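# Write the end state down first

Most written rules for recording manipulation tasks begin with the equipment. They give a page to charging and a page to calibration, and then one line to the task: "fold the item neatly". I think this is the wrong way round, and that a good share of the disagreement over data quality in cloth handling comes from that one line.

Cloth has no fixed shape. A mug is upright or it isn't, and two reviewers will agree within a second. A folded towel can be judged on edge alignment, on flatness, on the number of layers, or on whether it survives being picked up. If the instruction names none of these, each operator picks one without saying so, and each reviewer picks another.

At Otgate we kept a log of rejected episodes for one batch. The batch held 2,824 episodes, all of them folding, all recorded under an instruction sheet that ran to 23 clauses. Two clauses dealt with the finished fold. The other twenty-one covered batteries, clothing, lighting, file handling and so on. I have no quarrel with those individually. The proportion is the trouble.

Ginette Cormier, who drafted the sheet, has argued that a tighter definition would make the recordings too uniform. Her point deserves a proper answer. If every episode ends in the same square with the same margin, a policy trained on them may learn that square and little else. She would prefer loose wording and many operators, with the variation left in.

I accept the aim but I don't think loose wording delivers it. Variation should be put in on purpose, at the start of the episode: the item, how it is dropped, the surface under it, the side the operator stands on. These can be listed and checked. Variation that enters through a vague finish can't be separated from error afterwards. The Dimbridge sheet handles this well. It sets a tolerance for edge alignment of 30 mm, names the permitted fold patterns, and leaves the starting pile entirely to the operator. Reviewers there work from the last second of the recording and a ruler overlay.

The second gap in most sheets is failure. Operators working with a pair of hand-held grippers will lose a corner from time to time, and the sheet should say what follows. There are three reasonable choices: stop and discard, recover and keep, or recover and keep with a flag. I favour the third. A recovery is useful material, and discarding it teaches operators to hide slips by moving slowly.
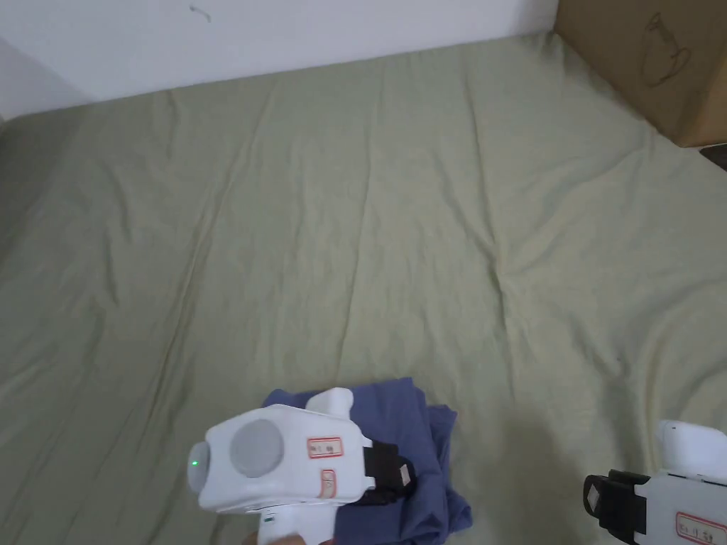 The choice of surface belongs in the same clause as the fold. A sheet on a mattress gives under pressure and takes creases of its own; a table does neither. A tolerance that is fair on one may be harsh on the other, and a reviewer who isn't told which applies will use whatever they saw last. Mervin Bélanger's draft for Ouellet lists surfaces by stiffness — hard, padded, soft — and gives a separate alignment figure for each. It is dull reading, and it settled most of their review disputes before they reached a meeting.

Labels need a rule too. Handwriting is acceptable on a tool if the sheet fixes what is written, where it goes, and who rewrites it when it fades. The Basetti guidance asks for a label and stops there, so a left-hand unit may carry a date at one site and a serial number at another.

My proposal is modest. Put the end state in clause 1, the surface in clause 2 and the handling of slips in clause 3, and let the batteries begin at clause 4. A draft in that order is with Ginette for comment, with the tolerance for padded surfaces still left blank.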